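4. Puesta en marcha de la camilla de tracción lumbar Mudus

Este apartado se dirige al personal de fisioterapia que instala la unidad en la consulta. La programación de los tratamientos se trata en el apartado 5.

4.1 Colocación y conexión

1. Sitúe la camilla sobre un suelo nivelado y deje libre el lado del mando.
2. Bloquee las ruedas con el pedal del extremo de los pies.
3. Conecte el cable de alimentación a una toma con tierra. No utilice regletas.
4. Pulse el interruptor general. La pantalla muestra el código 11 durante la comprobación interna.
5. Cuando el código desaparezca, lleve la sección móvil a la posición inicial con la tecla Sostside.

Nota: si el código 11 permanece en pantalla, desconecte la unidad y repita los pasos 3 y 4. Si persiste, avise al servicio técnico de Turunen.

4.2 Ajuste de los arneses

1. Coloque el arnés pélvico por encima de las crestas ilíacas, con las hebillas hacia delante.
2. Coloque el arnés torácico por debajo de la última costilla palpable.
3. Tense las correas de ambos lados por igual.
4. Enganche la correa de tracción al mosquetón central y compruebe el cierre.

Precaución: no aplique tracción con el paciente en posición lateral. 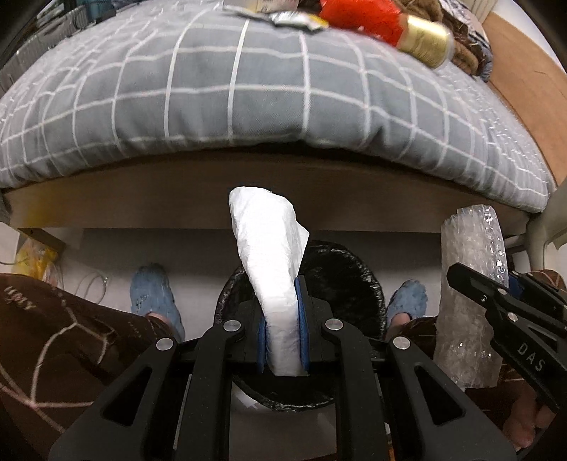 ¿Con qué frecuencia debe calibrarse el sensor de fuerza?

Cada 2000 ciclos, o antes si la lectura en reposo es distinta de cero. El contador de ciclos se consulta en el menú Dotum, pantalla 8.

4.3 Prueba sin paciente

1. Enganche la correa de tracción a la barra de ensayo.
2. Seleccione el programa 5 e inicie el ciclo.
3. Compruebe que la sección móvil se desplaza sin ruidos ni tirones.
4. Accione la parada de emergencia. La tensión debe liberarse de forma gradual.
5. Anote el resultado en la hoja de mantenimiento.

Precaución: una liberación brusca indica un fallo del freno. Retire la unidad del servicio hasta su revisión.

4.4 Limpieza de las superficies

Pase un paño humedecido en jabón neutro por el tapizado y séquelo. Los arneses se lavan a mano, con las hebillas abiertas. No aplique disolventes ni productos con cloro sobre las guías.

Revisión técnica: Reijo Väisänen, 29 de diciembre de 2023.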